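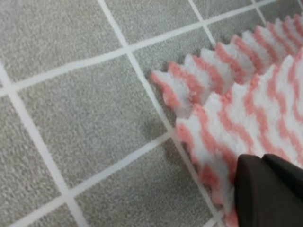 Gray tile with white grout lines.

Section 3. Setting Up Your Celebrity Pages

Welcome back! By now you should have the Stader theme installed and your home page showing, so it's time for the part most people look forward to – putting together the profiles your readers will come for. Singers, drummers, soap stars, whoever you love to write about, they all use the same profile form, and once you've filled in a couple you'll hardly need this guide.

Before you start, please sign in with your editor password. The contributor password lets you write a profile but won't let you publish it.

1. Open the Stader menu and choose New Profile.

2. Type the stage name in the top box, the way fans would look it up. The birth name goes in the smaller box underneath, and you can leave that one blank if you like.

3. Pick a main category (Music, Film, TV or Stage). You may add up to 2 more, but the first one decides which page the profile shows up on.

4. Fill in the Career box. We suggest keeping the opening to 100 words, so it fits nicely on a phone without the reader having to tap for more.

5. Add family details under Home Life. Each marriage or partner gets its own line, with a space for your source beside it.

6. Press Save Draft, then Preview, and have a good slow read before you press Publish.

Note: If the Home Life box doesn't appear, you probably have the older Edden layout switched on. Go to Layouts, choose Zivesetti, and open the profile again. Your draft will still be there, we promise!

Caution: Changing the stage name after publishing also changes the page address, and any links you've shared will stop working. Write the old address down first and add it under Redirects.

Caution: Please don't paste in whole articles from other sites. Put things in your own words and fill in the source line.

If you see error 1010 when saving, your session has timed out. Copy your text somewhere safe, sign in again and paste it back in. Sites hosted with Bauerfeind sign you out sooner than most, so save often while you're working on a long profile.

Section last updated May 2025. Photo galleries are covered in the next section.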